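From: Leire Montoya
To: Oltow Household Linen list
Date: Sep 25, 2026
Subject: Re: old cloths, keep or bin?

Renato Samonte wrote:
> I've got a drawer so full of white cloths that it won't shut.
> Does anyone have a sensible way of sorting them? Zuleica says
> bin the lot but I can't bring myself to.

Dear Renato,

Please don't bin them! I had the very same drawer until last spring (well, two drawers, if I count the one in the hall), and I've grown rather fond of the job now that I do it a little at a time with the radio on and a pot of tea going.

My way of doing it, for what it's worth:

1. Tip everything out on a table and give each cloth a good shake. I stop after 30 minutes or I start getting cross and keeping things I shouldn't.

2. Bunch each one up and feel how soft it is. The soft white ones are worth their place, and they do nicely for glasses and for polishing spoons.
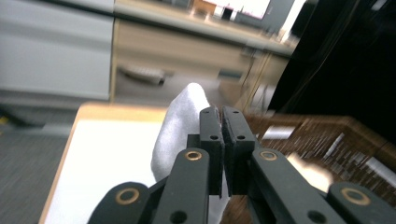
3. Anything stiff or scratchy goes in the rag bag under the sink. Igor takes mine for his bicycle, bless him.

4. Fold what's left in thirds and stand them on end, so you can see the lot when you open the drawer.

Do let us know how you get on, and love to Zuleica.

Leire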